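Gellport Watch and Jewelry Repair — Bench Assistant and Counter Clerk (2 openings)

Posted Dec 12, 2025

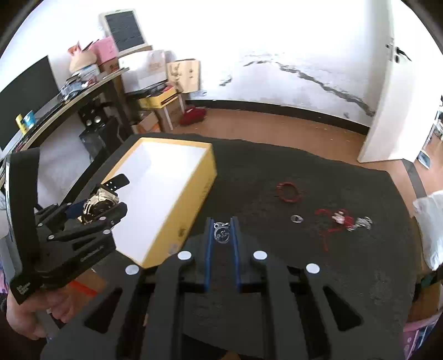
Gellport is hiring two people for its repair shop on the lower level of the Prelia Arcade. One position is at the bench and one is at the front counter, though each person will be trained to cover the other when the shop is short. We take in small personal items of every kind, from estate pieces to things people wear to work every day. A skeleton-dial wristwatch on a dark blue strap and a round openwork cartoon charm on a short silver chain get the same intake form, the same numbered envelope and the same care. Last year we closed 3,038 repair tickets, and 1,152 of those were strap, band and clasp work. If you only want to work on high-end movements, this will not be the right shop for you.

The bench assistant

You will work beside our two full-time repairers. In the first few months most of your day will be battery changes, strap and pin replacement, link removal, jump rings, clasp repair, cleaning and polishing. After that we will start you on gasket replacement, water resistance testing and crystal fitting. Mechanical movements stay with the senior bench until you have finished the in-house training, which takes most people a little over a year.

You need steady hands, good close vision (corrected is fine) and the patience to do the same small job many times in one day. Experience with jewelry, dental lab work, instrument repair, model making or electronics soldering is useful. We have also trained people who had none of these. Tools are supplied. You may bring your own loupe and tweezers if you prefer them.

The counter clerk

You will greet customers, write up tickets, photograph items at intake, give estimates from the price book and call people when their work is done. You will also handle the Mikent ordering account for straps, batteries and small parts, and check deliveries against the packing list. Descriptions on tickets have to be exact. We write "yellow metal" and "clear stone" unless the item has been tested, and we note every scratch before it goes in the envelope. Please write legibly — the bench reads your handwriting all day.

Retail or front desk experience is required for this position. You should be comfortable telling a customer that a repair will cost more than the item did, and comfortable leaving the decision to them.

Hours and pay

Both positions are full time, 38 hours a week, with one late opening each week and every other weekend. The arcade closes at six and we are normally out by six-thirty. Pay depends on experience and will be discussed at the interview. There is a raise at six months if the trial period goes well, plus paid holidays and a $300 yearly allowance for tools, work shoes or eyeglasses. Staff repairs are done at the cost of parts.

We do not pay commission on estimates.

The shop

The bench room was refitted when we took over the old Halász tailoring unit next door, so there is now proper lighting, a dust cabinet for case work and a separate sink for cleaning. It is a quiet room. The radio stays low and phones are kept in the lockers. The counter is busier, mostly over the lunch hour and again after five. There are stairs down from the street and an elevator from the parking garage. Parking is not free, but the garage gives arcade employees a monthly rate.

How to apply

Bring or mail a resume and a short letter to the counter, marked "Bench" or "Counter." If you would like to be considered for both, say so in the letter. Please list two references we can call, at least one of them from a past job. A background check is required before any offer because of the value of the items we hold.

Bench applicants who are invited in will be asked to do a paid half-day trial. You will resize a metal band, change three batteries and replace a clasp on practice pieces. Speed is not scored.

Interviews will be held in January, and we would like both people to start before the end of that month. Everyone who applies will get a reply, by mail or by phone.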